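Call for Participants: Home Charging Study for Drivers of Electric Vehicles

Kernemska is seeking residents of Wunville and the Grevside area to take part in a study of how households charge electric cars. The study is open to owners and lessees of any fully electric passenger car, new or used. Plug-in hybrids are not eligible.

Each participating household will have an energy meter fitted to its existing home charger at no cost. The meter records the time, length and power level of each charging session. It does not record where the vehicle is driven. Participants will also complete a short online questionnaire once a month and attend one interview of 30 minutes, either by video call or at our Grevside office.

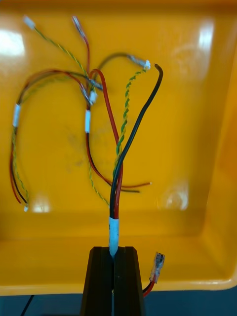 The study runs for six months, beginning in August. Meters will be fitted and removed by Pîrvu, our installation contractor, at a time agreed with the household. An adult must be present for both visits. Tenants may apply but must provide written permission from the property owner before installation.

To be eligible, applicants must:
be 18 or older and hold a valid driver's license
have used the vehicle as a main household car for at least three months
have a Level 2 charger installed at home
have a working wireless internet connection within reach of the charger

We have places for 34 households. Applications from drivers who also charge at work or at public stations are welcome — please list those locations on the form.

Households that complete the full study will receive $200, paid after the meter has been removed. Participants may withdraw at any time without giving a reason. Those who withdraw early will be paid for each full month completed.

Names and addresses are stored separately from charging data and will not be shared with automakers, insurers or utilities.

To apply, complete the form on this page and quote reference 2073. Applicants will be notified of the outcome by email, whether or not a place can be offered.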